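Carnet d'atelier : le compresseur du Gesel, encore lui
27/10/2020, par Roos Brouwer
Temps de lecture : 2 min

Moteur du dragster Gesel sur le banc depuis ce matin. Au troisième tir, même symptôme qu'en mars : la pression de suralimentation monte, hésite, redescend, et le pilote m'explique au téléphone que « ça doit être électrique ».

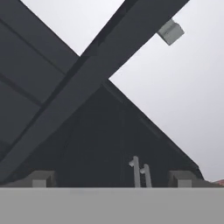

Ce n'est pas électrique. Courroie déposée, tension relevée à 70 sur notre jauge maison, alors que la fiche collée au mur demande 73. Trois points d'écart, ça ne suffit pas à expliquer une demi-piste perdue à Dasdale, mais je le note parce que Hakim (l'atelier, qui nous a vendu les poulies) va poser la question en premier.

Démonté ensuite le papillon. Axe marqué côté gauche, jeu sensible à la main. J'ai retrouvé dans le tiroir la pièce de rechange commandée au printemps, encore dans son sachet, avec mon écriture dessus : « à monter AVANT la prochaine course ». Sans commentaire.

Remontage :
- axe neuf, bagues neuves
- courroie Totus d'origine, retendue à 73
- bougies : les 6 suspectes remplacées, les autres regardées de travers

Redémarrage en fin d'après-midi. Ralenti propre. Montées courtes seulement, le voisin ayant des opinions sur le méthanol. Pression stable jusqu'à 333 kPa, ensuite j'ai coupé. À refaire plus longtemps avant de crier victoire.

Reste à voir : l'embrayage (disques mesurés, pas notés, je recommence), le parachute à replier, et la clé dynamométrique qui n'est plus à sa place. Celui qui l'a se reconnaîtra.

Commentaires

mecano_du_fond
La clé est dans le camion. Elle y est depuis Dasdale.

Lise T.
Tu as contrôlé le ressort de rappel du papillon ? Sur le nôtre, l'axe était mort et le ressort aussi.

Roos Brouwer
@Lise non. J'y retourne.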